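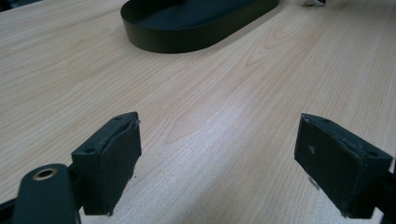 Home | Grippers | Arms | Data | Contact

24 Mar 2024
by Mercedes Guzmán

# savby-pads

Savby is our hand-held gripper, and this repository holds the recordings from comparing two sets of finger pads on it. The sets are called Plutden and Carhuamaca, after the shelves they were kept on, and it is too late to change the folder names now. Both are black blocks and both bolt on through the top. The covering is what wears first: look at the upper right corner of the left pad, where it has started to fray and lift, and at the fibres along the lower left edge of the other one. We log wear like that in `pads.csv` under `edge_state`, a column with three permitted values and a great many arguments behind it.

## What's in it

- 3,762 recordings, one folder each
- 2,000 with Plutden pads, the rest with Carhuamaca
- video at 30 frames a second, plus jaw opening
- `notes.txt`, of varying usefulness and temper

The task is always the same: approach the dark oval tray, close on the rim, lift, put it back. Samutmont, our controller, is not involved until replay. It has its own repository and its own opinions.

## Known problems

Shiny tabletop. Light reflects off the wood between the pads and the tracker is very fond of it. Mask the lower middle before you fit anything.

The first 200 recordings have left and right swapped in the jaw log. `fix_sides.py` puts them right. Running it twice puts them wrong again.

`edge_state` was filled in by eye, by me, usually after lunch.

## Using it

Read `pads.csv` first, then pick your folders. Please don't average across the two pad sets and then write to ask why the numbers look odd.

Corrections by pull request. Pad recipes also welcome, particularly for glue.

Last updated: March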